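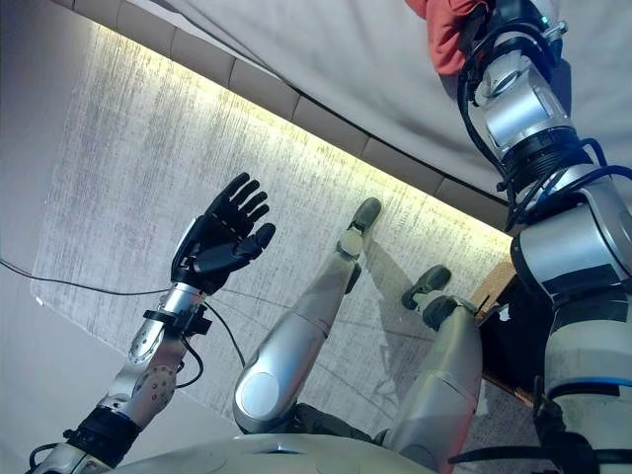
Pale gray textured rug, with light along the edge

How to Freshen Up a Pale Gray Rug at Home

Posted September 18, 2023 in Floors & Rugs

I love a pale gray rug! It goes with everything, it brightens up a dark floor, and a bit of texture hides more crumbs than you'd think. It does get dingy, though, so slowly that you don't notice until you slide the couch over and find the original color underneath. Mine is the Pevthorpe in the large size, and I give it the full treatment every November before we have people over.

What you need

Vacuum with a hose and a floor head
Baking soda
Dish soap, the clear kind
White vinegar
2 white cotton cloths (colored ones can bleed)
Soft brush
A fan

Before you start

Turn back a corner and read the label. Wool, cotton and synthetic rugs all behave differently, and if yours says dry clean only, stop at the vacuuming. Then try your soap mix on a hidden spot and let it dry completely. Gray can dry to a funny yellow, and you want to find that out on the back corner!

Step 1. Vacuum both sides
Go over the top slowly, first in one direction and then across it. If your vacuum has a beater bar, switch it off on a looped or nubby rug, or use the hose. Now flip the rug and vacuum the back, then the floor beneath. So much grit comes out this way, it's weirdly satisfying.

Step 2. Baking soda
Flip it right side up and sprinkle a thin, even layer through a kitchen sieve. Work it in very gently with the brush and leave it for a few hours (I go run errands). Vacuum it up well. Any powder left in the texture will turn pasty in the next step.

Step 3. Spots
Stir a teaspoon of dish soap and a tablespoon of vinegar into two cups of cool water. Dampen a cloth, wring it out hard and blot from the outside of the spot toward the middle. Don't rub, it fuzzes up the fibers and that patch will always look different. Go over it again with the second cloth and plain water, then press it dry with a towel.

Step 4. Dry and fluff
Prop the damp part up on something so air can get under it and point the fan across the surface. Once it's fully dry, brush lightly in one direction to lift the texture back up.

Step 5. Turn it around
Rotate the rug half a turn when you put it back. The side nearest the window fades faster, and the walkway wears down first, so this evens things out beautifully.

If a corner curls, roll it the opposite way overnight with a heavy book on top. Still curling? Try rug tape under the very edge, and peel it up again at your next big clean.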